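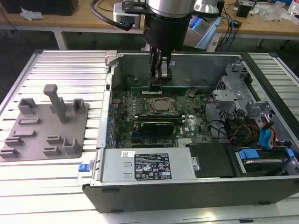 Reseating or adding memory in a full-size desktop tower takes two tools at most and does not require removing the board. Lay the case on its side with the open side facing up, so that modules go straight down into the slots under even pressure. In a layout like this Dell, the memory slots run in a row next to the processor, and the graphics card sits on the other side of the processor, so it can stay in place. The drive cage and the bundle of red, yellow and black power wires are at the other end of the case and need only be kept clear of your hands.

Before you start

Shut the machine down from the operating system. Switch off the power supply if it has a switch, then unplug the cord. Press the front power button once and hold it for 7 seconds to drain what is left in the capacitors. Disconnect the monitor, network and USB cables. Wear a wrist strap clipped to bare metal on the case.

Check the type of memory the board accepts. DDR3 and DDR4 modules have the notch in different positions and will not fit each other's slots. Do not trim or force a module that does not line up.

Removing a module

1. Find the latches at the ends of the slot. Some boards have a latch at both ends, others at one end only.
2. Push the latch outward until the module lifts.
3. Hold the module by its short edges and pull it straight out.
4. Set it on an antistatic bag or mat, contacts not touching anything.

Installing a module

1. Open the latches fully.
2. Match the notch in the module to the key in the slot.
3. Lower the module evenly and press on both ends of the top edge until the latches close.
4. Look along the slot from the side. The contacts should be covered by the same amount from end to end.

When fitting 2 modules, use the pair of slots given in the board manual for dual channel. On many boards these are the slots of matching color.

Closing up and testing

Check that no power or SATA cable has been pulled loose. Refit the side panel, stand the case up, reconnect the cables and power on. The first start may take longer than usual while the board reads the new memory.

Enter the setup screen and compare the installed total with what you fitted. If it is short, power down, unplug and reseat each module. If the machine beeps and shows no picture, test one module at a time in the first slot.

Run a full memory test before returning the machine to use.

Last updated 11/4/23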